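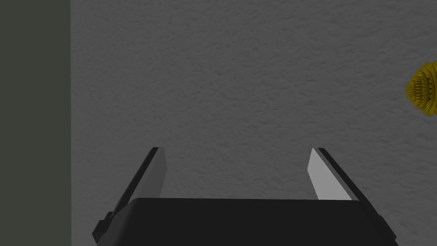 Anhang 1: Rendering, schwarzer Greifer vor grauer Fläche

Ticket: Sicherung von Quan läuft durch, überspringt aber Dateien mit Umlauten
Produkt: Fondaveo Server
Kunde: Dususari
Eröffnet: 5. April 2023
Priorität: hoch
Status: geschlossen

Meldung des Kunden

Seit dem Umzug unseres Dateiservers im Februar meldet Fondaveo jede Nacht "Abgeschlossen mit Warnungen". Der alte Server lief ohne Warnungen durch. Die Zusammenfassung nennt 345 übersprungene Dateien, und zwar jede Nacht dieselbe Zahl. Im Protokoll steht zu jeder Datei:

WARN Objekt nicht gefunden, übersprungen (Code 12)

Die Dateien sind aber vorhanden. Wir können sie im Explorer sehen, öffnen und speichern. Aufgefallen ist es uns erst, als eine Kollegin eine überschriebene Tabelle zurückhaben wollte und sie in keiner einzigen Sicherung seit dem Umzug enthalten war. Wir hatten die Warnungen bis dahin für Office-Sperrdateien gehalten.

Beim Durchsehen der Liste ist uns aufgefallen, dass alle betroffenen Dateien Umlaute im Namen oder im Pfad haben. Umgekehrt gilt das nicht, viele Dateien mit Umlauten werden normal gesichert. Im Ordner Verträge zum Beispiel ist alles da, im Ordner Entwürfe fehlt der gesamte Inhalt.

Umgebung:
Server Quan, Linux, Freigaben über Samba
Sicherungsziel ist der Speicher bei Trumaven
Clients überwiegend Windows, in der Grafik Macs
Umzug der Daten im Februar per rsync

Bereits versucht:
- Dienst neu gestartet, Server neu gestartet
- Sicherungsauftrag gelöscht und neu angelegt
- Rechte im Ordner Entwürfe rekursiv neu gesetzt
- Vollsicherung statt inkrementeller Sicherung

Keine Änderung.

Rückfrage Support

Vielen Dank für die Meldung. Code 12 wird ausgegeben, wenn der Agent einen Eintrag beim Einlesen des Verzeichnisses gesehen hat, ihn beim anschließenden Öffnen aber unter diesem Namen nicht mehr findet. Meistens sind das temporäre Dateien. Wenn es jede Nacht dieselben Einträge sind, passt diese Erklärung nicht.

Bitte schicken Sie uns:

1. Das ausführliche Protokoll einer Nacht (Einstellungen, Protokollierung, Stufe "Detail").
2. Die Ausgabe des Befehls locale auf dem Server, einmal in Ihrer Shell und einmal in der Umgebung, in der der Agent läuft.
3. Die Ausgabe von ls | hexdump -C im übergeordneten Verzeichnis eines betroffenen Ordners.

Der dritte Punkt ist der wichtigste. Bitte kopieren Sie die Dateinamen nicht aus dem Explorer in eine Mail, dabei geht die Information verloren, die wir brauchen.

Antwort Kunde

Protokoll ist hochgeladen. locale liefert in beiden Fällen de_DE.UTF-8, das hatten wir nach dem Umzug schon einmal kontrolliert. Vom hexdump hier die beiden Stellen, die uns unterschiedlich vorkommen:

Verträge: 56 65 72 74 72 c3 a4 67 65
Entwürfe: 45 6e 74 77 75 cc 88 72 66 65

Beim zweiten steht ein normales u und dahinter noch etwas. Ist der Name beschädigt? Sollen wir eine Dateisystemprüfung ansetzen? Das ginge nur am Wochenende.

Analyse Support

Eine Dateisystemprüfung ist nicht nötig, die Namen sind nicht beschädigt. Es handelt sich um zwei gültige Schreibweisen desselben Zeichens in Unicode.

c3 a4 ist das ä als ein einzelnes Zeichen (zusammengesetzte Form, NFC). Windows und die meisten Linux-Programme schreiben Umlaute so.

75 cc 88 ist ein u, gefolgt von einem kombinierenden Trema (zerlegte Form, NFD). Solche Namen entstehen häufig auf Macs, je nach Dateisystem und Programm.

Auf dem Bildschirm sehen beide Formen gleich aus. Für ein Linux-Dateisystem sind es verschiedene Namen, dort wird Byte für Byte verglichen. Der Agent hat in der bei Ihnen installierten Version folgendes Verhalten: Er liest den Namen ein, wandelt ihn für den Katalog nach NFC um und benutzt beim Öffnen der Datei den umgewandelten Namen. Einen Ordner Entwürfe in NFC gibt es bei Ihnen nicht, also "Objekt nicht gefunden". Das ist ein Fehler auf unserer Seite. Der Katalog darf umwandeln, der Zugriff auf die Datei muss mit dem Originalnamen erfolgen.

Liegt ein ganzer Ordner in NFD vor, fehlt sein gesamter Inhalt, auch Dateien ganz ohne Umlaut im Namen. Das entspricht Ihrer Beobachtung.

Zur Frage, warum es vor dem Umzug ging: Lief der alte Server unter macOS, oder war der alte Datenträger mit einem Mac-Dateisystem formatiert?

Antwort Kunde

Ja, das war ein Mac mini mit externem Gehäuse. Das erklärt es dann wohl. rsync haben wir mit -a aufgerufen, ohne weitere Optionen.

Zwei Fragen noch. Können wir die Namen einfach alle umbenennen? Und was ist mit Dateien, die morgen vom Mac aus neu angelegt werden?

Antwort Support

Auf dem alten Datenträger wurden beide Schreibweisen beim Öffnen als derselbe Name behandelt, deshalb blieb der Fehler im Agenten dort ohne Folgen. rsync hat die Namen anschließend unverändert übernommen. Mit der Option --iconv hätte man sie beim Kopieren umwandeln können, das ist für den nächsten Umzug vielleicht nützlich.

Umbenennen ist möglich und in Ihrem Fall auch sinnvoll, unabhängig von unserem Fehler. Suchfunktionen, Skripte und Verknüpfungen stolpern über dieselbe Stelle. Geeignet ist das Werkzeug convmv. Ohne den Schalter --notest ändert es nichts und zeigt nur an, was es tun würde:

convmv -r -f utf8 -t utf8 --nfc /srv/freigaben

Bitte prüfen Sie diese Ausgabe vollständig, bevor Sie den Befehl mit --notest wiederholen. Achten Sie vor allem auf Namen, bei denen das Ziel schon existiert. Solche Fälle lässt das Werkzeug stehen, die müssen von Hand geklärt werden.

Reihenfolge, die wir empfehlen:

1. Den betroffenen Bestand vorher außerhalb von Fondaveo kopieren, zum Beispiel mit tar auf eine externe Platte. Von diesen Dateien gibt es derzeit keine Sicherung.
2. Freigaben für die Dauer der Umbenennung sperren.
3. Probelauf, Kollisionen klären, dann der eigentliche Lauf.
4. Vollsicherung starten und das Protokoll auf Code 12 durchsuchen.

Zu neuen Dateien: Beim Zugriff der Macs über Samba werden Namen normalerweise bereits in NFC übertragen. Ausnahmen sind ausgepackte Archive und Dateien, die ein Synchronisationsdienst direkt auf dem Server ablegt. Prüfen Sie bitte, ob in der smb.conf das Modul vfs_fruit eingetragen ist, und nennen Sie uns die Zeile vfs objects.

Antwort Kunde

Zeile lautet: vfs objects = catia fruit streams_xattr

Probelauf ist durch. Es gibt 2 Kollisionen, beide im Bereich Grafik:

Übersicht.xlsx
Prüfung (Ordner)

Im Explorer stehen die tatsächlich doppelt untereinander, mit genau gleichem Namen. Die Grafik kannte das und hat immer die Datei mit dem neueren Datum genommen -- gemeldet wurde es nie. Bei Übersicht.xlsx ist die NFD-Version die ältere, die haben wir in Übersicht_alt.xlsx umbenannt. Beim Ordner Prüfung liegen in beiden Ordnern unterschiedliche Dateien, die haben wir zusammengelegt. Überschneidungen gab es darin keine.

Der tar-Abzug liegt auf einer externen Platte und wurde testweise an anderer Stelle ausgepackt. Wir machen die Umbenennung heute nach Feierabend.

Antwort Support

Einverstanden. Die Zeile in der smb.conf ist in Ordnung, dort muss nichts geändert werden.

Noch ein Hinweis: Verknüpfungen auf Windows-Arbeitsplätzen, die auf umbenannte Ordner zeigen, können danach ins Leere laufen. Auch in Excel eingetragene Bezüge auf andere Arbeitsmappen enthalten den alten Pfad. Diese Verknüpfungen müssen neu gesetzt werden.

Antwort Kunde

Umbenennung ist gelaufen, keine Fehlermeldungen. Vollsicherung danach gestartet. Ergebnis am Morgen: "Abgeschlossen mit Warnungen", diesmal eine einzige Warnung, Code 12:

/srv/freigaben/verwaltung/~$Gebühren.docx

Das dürfte wirklich eine Sperrdatei sein, da hatte jemand Word offen gelassen.

Rücksicherung getestet: Ordner Entwürfe in ein leeres Verzeichnis zurückgeholt und mit diff -r gegen das Original verglichen, keine Unterschiede. Die Menge der übertragenen Daten zu Trumaven ist entsprechend höher als sonst, die Leitung war bis zum Arbeitsbeginn belegt. Die folgende inkrementelle Sicherung war wieder so schnell wie gewohnt.

Einige Verknüpfungen in der Buchhaltung mussten neu gesetzt werden, wie angekündigt.

Offen ist für uns noch die Sache mit der Warnung. Aus unserer Sicht ist "Abgeschlossen mit Warnungen" in Gelb zu harmlos, wenn ein ganzer Ordner fehlt. Eine Sperrdatei und ein komplettes Verzeichnis sehen in der Übersicht völlig gleich aus.

Antwort Support

Der Punkt ist berechtigt. Wir haben zwei Einträge an die Entwicklung gegeben:

- Fehlerkorrektur: Zugriff auf Dateien immer mit dem Originalnamen, Umwandlung nach NFC nur für Anzeige und Suche im Katalog.
- Änderungswunsch: Wird ein Verzeichnis übersprungen oder dieselbe Datei in mehreren Läufen hintereinander, soll der Auftrag als fehlgeschlagen gelten und eine Mail auslösen.

Die Fehlerkorrektur ist für das nächste Wartungsupdate eingeplant. Für den Änderungswunsch können wir noch keinen Termin nennen.

Bis dahin können Sie sich mit einem Filter behelfen. Unter Einstellungen, Ausschlüsse das Muster ~$* eintragen, damit fallen die Sperrdateien von Word und Excel aus der Sicherung und aus dem Protokoll heraus. Danach sollte ein normaler Lauf ohne Warnung enden, und jede verbleibende Warnung ist einen Blick wert. Die Benachrichtigung stellen Sie unter Meldungen auf "bei Warnung und Fehler". Voreingestellt ist nur "bei Fehler".

Wenn Sie vor dem Update nach neu hinzugekommenen NFD-Namen suchen möchten, genügt der Probelauf von convmv. Meldet er keine Umbenennungen, ist der Bestand sauber.

Antwort Kunde

Ausschluss eingetragen, Benachrichtigung umgestellt. Letzter Lauf grün, ohne Warnung. Den Probelauf haben wir als wöchentlichen Cronjob angelegt, die Ausgabe geht an das IT-Postfach. Die externe Platte mit dem tar-Abzug heben wir bis zum Update auf.

Ticket kann geschlossen werden.

Abschlussvermerk

Ursache: Umwandlung der Dateinamen nach NFC vor dem Dateizugriff, in Verbindung mit NFD-Namen aus einem Bestand, der von macOS auf Linux übernommen wurde.
Lösung: Namen mit convmv nach NFC umgestellt, Kollisionen von Hand aufgelöst, Vollsicherung und Rücksicherung geprüft.
Nacharbeit: Fehlerkorrektur im Agenten, Bewertung übersprungener Verzeichnisse. Kunde wird bei Erscheinen des Updates benachrichtigt.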